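Teaching a Home-Built Arm to Put a Banana in a Basket

Home Builds Workshop Notes Parts Bin Contact

Last updated: August

If you have followed the earlier pages, you have an arm bolted to a table, a gripper that opens and closes when asked, and a family who would like to know when they can have the table back. Time to make it do a job.
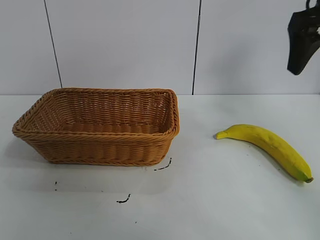

The job is pick and place, the "Chopsticks" of robotics. You will want one object, one container, and an evening in which you have promised to be nowhere else. I'm assuming the Vimance controller from part two, though any board that lets you save named positions and play them back will do. There is no vision in this version. The arm goes where you tell it, and if you move the banana, it will pick up the place where the banana used to be.

What you need

A working arm with at least four joints plus the gripper. A white tabletop, or something else plain. A shallow basket or box with no lid. A banana. A pencil, masking tape, and a tape measure you don't mind finding glue on later.

I used to practice on wooden blocks, and blocks are easier. They are so easy that you learn nothing and then feel cheated by every other shape in the world. A banana has a curve, two ends that don't match, and a habit of rolling a little when nudged. It's a fair opponent.

Step 1. Lay out the table

Put the basket on one side and the banana on the other, with bare table between them. Leave more gap than you think you need. My first layout had them almost touching, and the gripper came down with one finger on the banana and the other on the rim, then tried very hard to bring them together.

Keep the long side of the basket facing you. A wide target forgives a lot of sloppy joint angles. Tape the outline of the basket on the table, then make two small tape marks for the ends of the banana. Finlay McIver, who shares the workshop with me, draws his outlines in permanent marker and says the table has more character now.

Step 2. Set the home position

Home should be high and off to the banana side, with the gripper open and pointing down. You want it well clear of everything, including the walls of the basket, your coffee, and you. Save it as HOME. Then turn the power off and on, send the arm to HOME again, and check that it arrives at the same spot. Mine was off by the width of a finger for a week. The culprit was a loose set screw on the shoulder, which I had tightened in my imagination.

Step 3. Teach the pick

Jog the arm by hand controls until the open fingers are directly over the middle of the banana, one on either side of it. Save that as PICK_HIGH. Now lower it straight down until the fingertips are just short of the table and save PICK_LOW.

Two things go wrong here. The first is grabbing near an end, which makes the banana swing like a gate as soon as it leaves the table. The second is coming down at an angle and plowing the thing sideways. Turn the wrist so the fingers close across the banana, and go down slowly. I run this move at 6 percent speed. It is like watching paint dry, except that the paint can pinch you.

Step 4. Set the grip

Start soft. On the Vimance board, grip force runs from 0 to 100, and I settled on 47 after a long night of dropping things. Yours will be different, so work up from a low number and stop as soon as the banana leaves the table and stays up.

If it slips at every setting, the trouble is your fingertips. Bare plastic on peel is hopeless. Ok-hee Ahn gave me a strip of Filtach rubber sheet, I glued a patch inside each finger, and half my code became unnecessary. I had been quite proud of that half.

Step 5. Teach the drop

Go back up to PICK_HIGH before you travel anywhere. Skipping this is how baskets end up on the floor. Move across to a point over the middle of the basket and save DROP_HIGH. Lower the gripper until the banana is just inside the walls, clear of the bottom, and save DROP_LOW. Remember to teach both of these with the banana in the grip. An empty gripper clears the rim beautifully. A loaded one has a banana sticking out of it on both sides.

Step 6. Run the sequence

The whole program is short:

HOME
open
PICK_HIGH
PICK_LOW
close, wait 2 seconds
PICK_HIGH
DROP_HIGH
DROP_LOW
open, wait 2 seconds
DROP_HIGH
HOME

Put in the waits. The gripper reports that it has closed some time before it has closed, a trait it shares with several contractors I have known.

Run it once with nothing on the table, once with only the basket, and then with everything. Keep your hand on the power switch for all three. Once it works, put the banana back between its tape marks and run it again, and keep going. I kept a tally on the back of a Gekska parts invoice. Out of 60 runs I lost nine, and seven of those happened after I bumped the table with my hip and wouldn't admit it.

If it misbehaves

Misses by the same amount every time: the table or the base has moved. Check your tape before you touch the code.

Misses by a different amount every time: something is loose. Start at the shoulder and work outward, because slop near the base is multiplied by the time it reaches the fingers.

Picks up fine, drops halfway across: slow down the sideways move, then look at the finger pads.

Catches the rim on the way in: raise DROP_HIGH. If the arm can't reach any higher, get a shallower basket. Relu Vasiliu spent a month rebuilding an elbow joint to avoid doing this, and he does have a very nice elbow joint.

Lets go but the banana stays put: the pads are too grippy or the fingers don't open wide enough. Dust the pads with a little talc and try again.

The next page adds a cheap overhead camera so the arm can find the banana by itself. Get a clean run of ten before you start on it, and leave the tape on the table, as you'll need the marks for calibration.

Previous Next Back to top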